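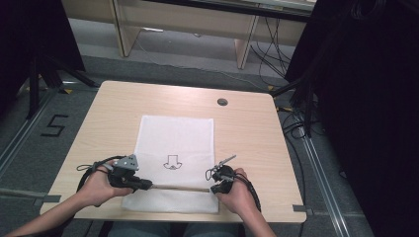 *Photo: Koma open day, Fultdale*

**Can visitors try the hand grippers at the open day?**

I will visit Koma on 16th May with my son. Last year we only watched. Is it allowed now to hold the grippers, and must we book?

*posted by rarkley_reader*

---

**sibiya50**

Yes, it is allowed. You take one gripper in each hand and try small jobs at a table. I held a thin stick with both together, and it was harder than I expected. Booking is at the front desk, 3 people per turn.

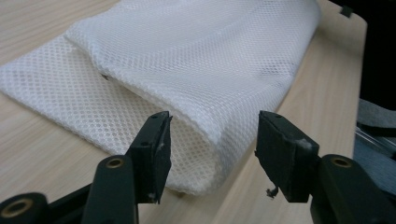 Cloth is more difficult for me. Thin net folds over itself, and you must decide which layer to take. Ask the staff to let your son begin with something stiff. Each turn was short, so come early if he wants a second one.

---

**fult761**

I think you can just go. In October I did not book anything. But I don't know if it is the same now.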